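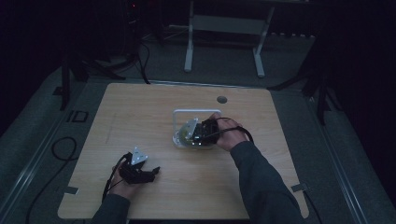 Temix Releases Derese 11 Hardwax Oil for Interior Oak and Ash Surfaces

Category: Product News / Surface Finishes

Temix has released Derese 11, a two-component hardwax oil for interior wood surfaces, including tabletops, countertops, stair treads and shelving. The product replaces Derese 9 in the company's bench and furniture line and is available to trade customers from May. Retail packaging will follow later in the year.

Derese 11 is supplied as an oil component and a separate hardener. The two are mixed by volume at a ratio of 13 parts oil to one part hardener and must be used within four hours of mixing. The oil component can also be applied without hardener on surfaces that see light use, such as wall panels and cabinet sides. In that case the drying time is longer and the water resistance is lower, and Temix does not recommend it for tabletops.

The main change from the earlier product is the wax blend. Derese 9 used a softer blend that was easy to buff by hand but marked under hot cups and pans. The new blend has a higher melting point. It also contains less solvent, so the mixed product is thicker in the can and covers more area per coat. On oak sanded to 150 grit, one liter covers roughly 30 square meters in a single coat. Ash takes up more oil on the first coat, and a second coat is normally needed on end grain.

Application is by pad, white nylon disc or lint-free cloth. The surface should be sanded to between 120 and 150 grit, vacuumed, and wiped with a dry cloth. Finer sanding closes the grain and reduces uptake. The oil is spread in a thin layer, left for 11 minutes, and then wiped until no wet film remains. Excess oil left on the surface will cure to an uneven sheen and has to be sanded back. Light handling is possible the next morning. Full cure takes seven days at room temperature, and the surface should be kept dry during that period.

Used cloths and pads can heat up and catch fire on their own as the oil cures. They must be soaked in water straight after use and placed in a closed metal container for disposal.

Derese 11 is offered in matte and satin, and in four tints: Natural, Pale, Smoke and Umber. Pale contains a small amount of white pigment and is intended to offset the yellowing that clear oils cause on light oak. Tints can be mixed with each other at any ratio. Mixing them with Derese 9 is not supported, as the hardeners differ.

"Most of the requests we had from joinery shops were about heat marks and about color," said Mirko Negri, technical manager at Temix. "They wanted pale oak to stay pale, and they wanted to stop getting calls about rings on the table. The wax took us the longest. We went through a lot of blends that resisted heat well enough but could not be repaired in place, and we were not willing to give up spot repair."

Spot repair is carried out with the same product. The damaged area is sanded by hand along the grain, oiled, and wiped in the usual way. On satin surfaces a slight difference in sheen may remain visible at the edge of the repair until the whole top is next given a maintenance coat. Temix advises a maintenance coat every 12 to 18 months on dining tables and work surfaces.

Existing surfaces finished with Derese 9 can be recoated after washing with Citari wood soap and a light pass with a fine pad. Surfaces finished with lacquer or varnish must be sanded to bare wood first. Derese 11 is not intended for outdoor use, for bathroom floors, or for oily tropical species, where the cure may be delayed.

The product is made at the company's Surkis plant, where a new filling line handles up to 300 cans per hour. Trade pack sizes are one liter and 2.5 liters, each with the matching volume of hardener. Derese 9 will remain on sale until current stock is used up. Hardener for Derese 9 will be stocked for a further two years.

Technical data sheets, safety data sheets and tint samples on oak and ash are available from Temix sales offices and from authorized dealers. Sample requests should state the wood species and the sheen level required.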